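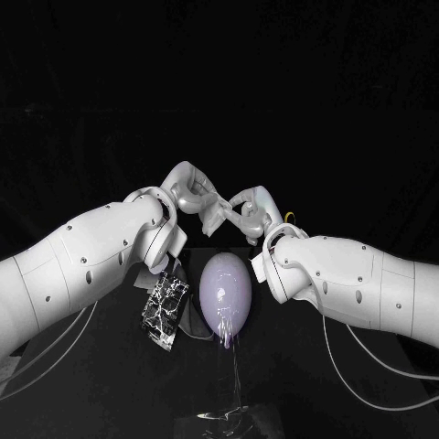

在家给羽毛球拍穿线:从剪断旧线到打完最后一个结

2024年1月29日更新:重写了横线那一节,补了飞钳打滑的处理办法,删掉了一段我当年写得很有把握、现在看了脸红的话。

先说清楚这篇写给谁看。你打羽毛球,一两个月断一次线,每次把拍子送去球馆,前台说明天取,明天去了说穿线师傅孩子发烧,后天去了拍子在,磅数不对。你开始琢磨自己穿。家里人问要花多少钱,你报了一个打过折的数字。

如果你一年只断一次线,请关掉这个页面,继续送店里。自己穿线从来省不了钱,至少头两年省不了。我那台Drakwood重锤式穿线机买来1,799元,从下单那天起我就告诉自己穿够多少支就回本了,后来这个数字一直在变,因为我又买了工具箱,又买了大盘线,又买了一盏夹在桌边的灯。

我到现在穿了384支,有登记本为证。前面十几支的主人大多还愿意跟我说话。

一、要准备什么

穿线机。入门有三类:重锤式、手摇式、电子式。电子的好,贵,会叫。手摇的快,弹簧要定期校准,校准这件事大家都知道该做。重锤式最便宜也最笨,靠一根横杆和一个砝码,砝码挂在哪个刻度,拉力就是多少,停电照穿,十年后还是准的。慢是真慢,但你刚开始穿的时候,拖慢进度的是你自己,机器还轮不上。

下面的步骤都按重锤式写。用另外两类的人,把“放下横杆”自动替换成“摇到锁住”或者“按下按钮”就行。

夹具。便宜的机器配的是飞钳,就是一次夹住两根线、靠旁边那根线借力的那种,不固定在机台上。贵一点的是固定夹。飞钳能穿出很好的拍子,只是会多损失一点磅数,还有偶尔会飞。名字起得很诚实。

起拍钳。一把单独的小夹子,用来在横线起头的地方夹住线头,或者在拉力器够不着的时候帮忙过渡。我那把149元,买的时候觉得一把夹子凭什么,用了一周以后觉得可以再来一把。它也是整套工具里最常被借走的一件。

锥子,要尖头磨圆的那种。尖头的锥子会在你往保护管里捅的时候顺手把旁边的线划一道,线当时不断,等你拉到最后一根横线时断。

斜口钳、尖嘴钳、一把能剪断线但你不心疼的剪刀。

备用护线管。单孔的、连体的各备几颗。这东西很小,掉在地毯上就归地毯了。

线。头几支请买最便宜、最耐打的粗线,0.70毫米左右。细线手感脆、声音好听,在新手手里断得也很好听。我入门用的是Sorix的训练线,颜色难看得没人偷。

一张桌子,高度到你的胯骨附近。我有一个月是在茶几上穿的,后来那个月的理疗费没有算进成本。

二、先想好磅数

新手问得最多的就是穿多少磅。常见的情况是这样:他看某位职业选手穿三十多磅,于是决定穿二十八磅,理由是自己毕竟不是职业选手。

磅数越高,线床越硬,甜区越小,对发力的要求越高。发力不完整的人用高磅,球不走,肩膀先走。二十二到二十四磅对绝大多数业余球友都够用,打得多、发力干净的可以往二十五、二十六走。觉得球发飘、控制不住,加一磅试试;觉得后场打不到底线,减一磅试试。每次只动一磅,不然你永远不知道是磅数的功劳还是那天午饭吃得好。

拍框上一般印着推荐磅数范围,印在拍杆锥形盖或者拍框内侧靠近三通的地方。请看一眼。超过上限穿炸了,厂家不管,穿线的人也不该管,尤其当穿线的人和拍子的主人都是你。

横线通常比竖线高一到两磅。竖线二十四,横线二十五或二十六。这么做是为了让拍框穿完以后大体保持原来的形状,横线编织时摩擦大,真正落到线床上的张力本来就有损失,补一点回来。

气温低的时候线会变脆,冬天我会劝人降一磅。劝的人里头听的不多。

三、剪旧线

这一步有两种错法。

第一种是线断了以后把拍子扔进包里,过一周再说。一根线断掉,整个线床的张力就不均匀了,拍框一直在被往一边扯。断线以后最好在球馆当场就把剩下的线剪掉。手边没剪刀就跟前台借,前台没有就跟带小孩来打球的家长借,他们包里什么都有。

第二种是从一边剪到另一边。先把左半边剪光,右半边还绷着,拍框受力跟断线时一样难看。

正确的顺序是从线床正中间开始,剪中间一个交叉点,横的竖的一起断,然后往外一圈一圈地剪,上下左右轮着来。斜着剪也可以,从中心往四个角走。要的就是张力同时松下来。

剪完把线段抽出来,从拍框外侧往外拉,别从里往外硬顶,护线管会被一起带出来。打结的地方单独剪掉结头再抽。

抽出来的碎线立刻扔掉。光脚踩过一次的人都会养成这个习惯。

四、检查护线管

空框拿到灯下转一圈。护线管裂了、压扁了、缺了口的,都换。重点看拍头顶部那一段,那里经常蹭地,也经常跟搭档的拍子打招呼。

旧管子从框内侧用钳子夹扁一点,往外推出来。新管子从外侧插进去,用平头的东西顶到底。管子要露出框内侧一小截,如果齐平甚至缩进去,线就直接磨在碳纤维上,这支拍子的线你会穿得很勤。

顺便摸一遍拍框,看有没有裂纹。漆面的划伤和碳纤维的裂纹长得很像,区别是用指甲刮过去,裂纹会卡一下,两侧轻轻一捏可能有细微的响声。有裂纹的拍子不要上机。我穿坏过一支Vidmar的老拍,框内侧有一道细纹,我看见了,觉得是漆。拉到竖线最外侧的时候,它用很大的声音告诉我那不是漆。

那支拍子是Slavica Spahić的。她倒没生气,只是从此每次交拍给我都要站在旁边看,看得很认真。我的手艺主要是她看出来的。

五、上机固定

六点固定的机器,先固定拍头和拍喉,再上两侧的四个支臂。

拍头和拍喉两个支点的位置要让拍框居中,拧紧,拍子不能前后晃,但也不要拧到拍框变形。怎么判断变形?上机之前用尺子量一下框的长和宽,记下来,上机以后再量一遍。长度变了就是拧多了。

两侧的支臂只需要轻轻贴到拍框。贴到为止。新手总觉得夹紧才安全,于是在还没开始穿线的时候就先把拍框夹窄了一圈。支臂的作用是在拉竖线时挡住拍框往外撑,它站在那里等着就好,用不着先动手。

再看一遍支臂有没有挡住穿线孔。挡住了就挪一点。等竖线穿了一半再发现,会很想骂人,而屋里通常只有你。

把机台转一圈,看看拍柄会不会扫到水杯。

六、量线和剪线

我建议从两段线开始学,也就是竖线一段、横线一段,总共四个结。一线到底的穿法漂亮,断了一处全部白干。

一包羽毛球线大约十米。竖线五米半,横线四米半,差不多正好。大盘线就照这个长度剪,头几次可以各多留一点,浪费一截线比差一截线便宜得多。差十厘米穿不完最后一根横线,这种事我遇到过,我试过各种说服它变长的办法,没有成功。

线头斜着剪成尖的,像削铅笔那样,穿孔会顺很多。穿着穿着毛了就再剪一刀。

放线的时候顺着盘绕的方向一圈圈解开,不要从中间直接抽。打了死弯的地方强度会下降,你会在拉到二十四磅的时候重新见到它。

七、穿竖线

大多数羽毛球拍是二十二根竖线,左右各一半。少数型号孔位特殊,厂家官网上有穿线图,把图打印出来贴在墙上,尤其是看清楚哪些孔跳过、在哪个孔打结。打结的孔护线管通常粗一点,因为要容纳两根线。

把竖线对折找到中点,两头从拍框中间的两个孔穿进去,拉到另一端,再从对应的孔出去。从拍喉起还是从拍头起,看图。两边剩余的线应当一样长,比一下再继续。

可以先把两边各穿好三四根,不拉力,只过孔,检查一下有没有串错。

开始拉力:

用飞钳把中间两根线夹住,夹在靠近起点的那一端。

把右边第一根的线绕进拉力器夹头,放下横杆。横杆落到水平,拉力就到位了。没到水平就抬起来,收一点线再放;掉过了水平,就松一点再放。偏上或偏下几度对结果影响很小,不用为了一个完美的水平反复来五次。来五次对线的伤害比那几度大。

放横杆要用手托着慢慢下去。让它自由落体的话,瞬间的拉力远超设定值,楼下也会听见。

等两三秒,线在张力下会继续伸长一点,横杆可能又往下沉,沉完再夹。

飞钳挪到刚拉好的这根线上,跟旁边那根一起夹住,位置尽量贴近拍框内侧。越贴近,放开拉力器以后回弹损失越少。

然后去拉左边的第一根。第一把飞钳夹着右边,左边用第二把。

之后左右交替。每边一次拉一两根就换边,两边相差不要超过两根。有人图省事把一边全部拉完再拉另一边,拍框会向一侧歪,歪了以后不会自己正回来。

飞钳打滑怎么办。先擦钳口,线表面有一层涂层,夹多了会在钳口积一层滑腻的东西,用棉签蘸酒精擦,等干透再用。擦完还滑,把调节旋钮紧一点,每次紧四分之一圈。紧到夹完以后线上出现发白的压痕,就过头了,退回去。起拍钳可以在飞钳外侧再加一道,当保险用。

最外侧那根竖线很短,角度也别扭,飞钳在拍框边上没地方站。我的做法是拉这根时多加一两磅,补偿打结时的损失。有人反对加磅,理由也成立,你穿几支以后自己选边站。

八、打结

竖线两头各打一个结。打结的孔里已经有一根线了,新线头要从旁边挤过去。挤不过去的时候用锥子轻轻把旧线拨到一边,转着进,别捅。

最容易学的是双半结:线头绕过那根已经拉紧的线,从形成的圈里穿出来,收紧,再重复一次,方向一致。收紧时往打结孔的方向拉,用手或者用尖嘴钳夹住线头尾端均匀地拉,不要猛拽。猛拽的后果有两个,要么线头断在结里,要么把邻居那根线割出一道口子。

两个半结都收紧以后,再松飞钳。松开的一刻会看见结往孔口移动一点,这是正常的。移动超过几毫米,说明结没收紧,拆了重来。线头留五毫米左右再剪。齐根剪掉的线头看起来很利落,打两局以后它可能会缩回去,然后整个结散掉,你就有机会重读这一节了。

我的登记本里前几页有个栏目叫“结是否美观”,后来取消了。

九、穿横线

横线是整件事里真正花时间的部分。第一次可能要一个半小时,请提前上厕所。

从拍喉往拍头穿,还是从拍头往拍喉穿,两派人吵了很多年。看你那支拍子的厂家穿线图,图上怎么画就怎么穿。图上没画的,我从下往上,原因很普通,教我的人这么教。教我的人叫Chidubem Tamuno,在Oltden球馆的角落里穿线,穿的时候嘴里一直轻轻念“上下上下”,穿错一根就整句重念。

起头。横线的起点可以用起头结固定在规定的孔位,也可以用起拍钳在拍框外面夹住线头,先穿几根,再回过头来拉紧打结。第二种更稳,也是我让你买起拍钳的主要原因。

编织。一根在竖线上面过,下一根在下面过。相邻两根横线必须相反。编的时候一只手在线床上面推线头,另一只手在下面接,一次走一两根竖线。熟了以后可以用手指把竖线压出波浪,线头一下子滑过去大半截,看起来非常厉害。刚开始不要学这个。

先穿后拉。这是横线最值钱的一条经验:把第二根编好再拉第一根,永远多编一根在前面。拉紧的横线会把竖线撑得上下分开,这时候去编它旁边的一根,方向正好是顶着来的,线头到处碰壁;提前编一根就避开了。

抽线。编好以后要把几米长的线从头抽过去。抽的时候用手指托着线,走弧线,别让它在竖线上来回拉锯。一直在同一个点快速摩擦,竖线会烧出印子。抽慢点,手在移动,摩擦点也跟着移动。线尾甩来甩去的时候注意别打圈,也注意猫。

拉力。每根单独拉,设定到横线的磅数。拉之前用手指把这根线大致拨直,拉到位以后再拨一次,横杆会跟着沉一点,这部分就是摩擦吃掉的张力,让它沉完再夹。

调直。每穿完三四根,停下来把横线调直调匀。别指望全部穿完再一起调,那时候线床绷得像门板,手指会疼。调直用指腹或者锥子的圆头,轻轻推交叉点。

飞钳夹横线时要前后两根一起夹,夹在离出线孔近的那一侧。两把飞钳轮着往前走,前一把没夹稳之前别松后一把。我知道这句话听起来像废话,登记本第九页有一条记录只写了一个“唉”字,讲的就是这句废话。

十、编错了怎么办

每编完一根,拉力之前,从左到右看一遍。上下上下,看到连着两个“上”就是错了。没拉力之前发现,退出来重编,两分钟。拉完三根以后发现,要把这三根一根根放掉,而放掉的线上已经有夹痕,重新拉的时候得祈祷。

全部穿完以后发现,要看错在哪里。错在边缘,一个交叉点没编上,自己练球用的拍子可以先打着,心里知道就行。错在甜区,拆。别人的拍子,不管错在哪里,都拆,并且自己出线钱。

常错的是两个位置:最外侧的两根竖线,因为那里挤,看不清;还有你接完电话回来的那一根。

十一、收尾

最后一两根横线空间很小,拉力器的角度会让线在拍框边上磨,把机台转到线能直着出去的方向再拉。最后一根跟竖线一样,加一两磅再夹,然后打结。

打完结,按这个顺序拆机:先松两侧支臂,再松拍头和拍喉。先松头尾的话,两侧还顶着,拍框一下子被往长里挤。

拆下来再量一次框的长和宽,跟上机前的数字比。差一两毫米很常见。差得多,横竖线的磅数搭配就有问题,或者支臂没放对。

用手掌按一按线床,听一听。用另一支拍子的框轻轻敲线床,声音应当整片都差不多,一处闷一处脆,就说明有哪几根没拉够。别拿它跟店里的比,店里那支刚穿好时你也没敲过。

把线床放半天再打。刚穿好的线头一天会掉一些磅数,这是材料的脾气。很多人打完第一场说“是不是穿低了”,隔一周又说“手感出来了”。两句话我都原样记在本子上。

十二、记录

每支拍子记下:日期、拍子型号、线、竖横磅数、用了多久、断在哪里。

断在哪里很有用。断在甜区,说明打得准,也说明线到寿命了。断在拍框边上,多半是打在框边的失误球,要么就是护线管坏了,去查。断在打结孔旁边,是穿线人的问题,收结太猛或者锥子划过。在甜区左上方老断,可能是切球多。如果一支拍子三次都断在同一个孔附近,别再怪球了,换护线管。

我帮球友穿,本子后面还有一栏写“主人说”。有位主人每次都要求“跟上次一样,但是再硬一点,弹一点,耐打一点”。我每次都给他穿得跟上次一样。他每次都说这回对了。

十三、帮别人穿之前

自己的拍子穿满十支再接别人的。接的第一批拍子请选便宜的、旧的,主人脾气好的。

收拍的时候当面检查,裂纹、掉漆、缺管子,指给主人看,说出来。事后再说,你们俩会对那道划痕的年龄产生分歧。

磅数让主人自己报,你写下来,让他看一眼。报的数超过拍框标注上限的,不穿。他会说店里都给穿,那就请他去店里。

收不收钱随你。我收线钱,手工费看对方自觉,结果收到过两筒旧球、一袋橘子和一份非常详细的双打站位建议。

十四、零碎问题

横杆放下去一直沉到底,不停。夹头在打滑,线没夹住。擦夹头,线多绕一圈。

竖线穿到一半发现一边线明显不够长。中点没找准,或者两边拉差了。还没拉几根就拆了重新对中,已经拉了大半的话,可以在短的那边提前一个允许的孔打结,剩下的竖线另接一段短线单独穿。能用,难看,记在本子上。

护线管在穿第二根线时被顶出来。在框外用手指按住再穿,或者先把新线头剪得更尖。还顶,就换一颗新管子。

线床穿完有几根横线弯得像微笑。没边穿边调。下次调。

穿线时手指起泡。推线头的那根手指贴一条医用胶布。过了第三十支左右就不用了,那里会长出一块茧,以后你和陌生人握手,偶尔会有人翻过手来看一眼,说,你也穿线?

机器平时罩一块布,砝码取下来单独放,横杆别一直挂着重量。夹头和飞钳每穿五支擦一次。转盘的轴承如果发涩,滴一滴缝纫机油,一滴,多了会甩到线上。

下一篇写一线到底的走法和打结孔的选择,图还没画完。这几天要穿线的,拍子照旧放在鞋柜上那个纸箱里,磅数写在胶带上,请写阿拉伯数字,上周有人写了“适中”。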